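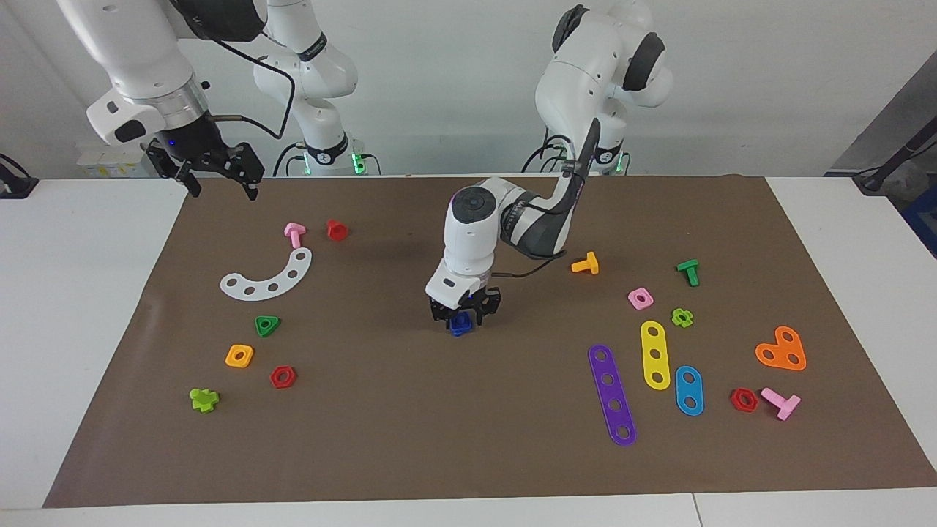 Two arms is one more than the job needs, Comfort Lamptey told the Hestlow equipment meeting, and she would like to see the second one earn its place before anyone signs for it. Her remark set the tone for an evening in which the proposed two-arm sorting bench got a cooler reception than its backers had hoped for.

The bench is meant for the toy library's returns room, where mixed construction sets come back in bags and have to be put right before they go out again. The plan calls for a pair of arms with two-finger grippers, a table and a paper mat to lay the pieces out on. Nuts, bolts, strips and plates would be picked up one at a time and put into their proper sets. At present that is done by hand, by whoever is on shift.

Theophilus Sarpong, who drew up the plan, asked for the purchase to go into next year's budget as a single line. He didn't get that. Members wanted the arms, the fittings and the yearly service agreement shown separately, and they wanted to know why the service agreement had been left out of the first draft altogether. Sarpong said the supplier, Tora, had not yet quoted for it. That answer went down badly.

The supplier's figures are the other sore point. Tora's proposal says the bench could handle 200 pieces an hour. It doesn't say what kind of pieces, how mixed up they were, or whether anyone was standing by to help when one was dropped. A strip lying flat on a mat is a different thing to pick up from a bolt standing on its end, and a curved plate is different again. Hestlow's sets have all of them, in most of the colors plastic comes in. The proposal has one hourly rate for the lot.

Then there is the question of how much sorting there is to do. The library lends 38 sets, and even in May, its busiest month, the returns shelf was cleared by closing time on most days. Iddrisu Adjei, speaking for the plan, said the collection would grow if returns could be turned around faster. Maybe so. The paper before the meeting gave no estimate of that growth and named no new sets to be bought, and the money for new sets would come out of the same budget as the bench.

Adjei was on firmer ground about the dull side of the work. Pieces go into the wrong bag when people are tired, and families do complain when the last nut for a model is missing. But a missing nut is usually missing when the bag comes in, and no arm will find it. A box of spare parts would fix more of those complaints, and that could be had out of the ordinary supplies money.

A rival offer from Addo came up briefly. It is for one arm on a smaller table, with a monthly rental in place of a purchase. Lamptey favored looking at it further. Sarpong thought one arm would struggle with pieces that need to be held and turned, though he could not point to a set at Hestlow where the sorting calls for that. Taking models apart would call for it, but the plan as written covers loose pieces only.

In the end the meeting set aside $2000 for a trial and put off the purchase. Under the terms agreed, Tora must bring the bench to Hestlow and run it on bags taken straight from the returns shelf, with no tidying beforehand. Every piece that has to be moved by hand will be written down, along with the staff time spent laying out the mat, a cost that appears nowhere in the proposal.

Tora has been asked to reply in writing, with a price for the service agreement and for replacement gripper fingers. Until it does, the budget line stays blank. Questions about the trial can be left for Comfort Lamptey at the front desk.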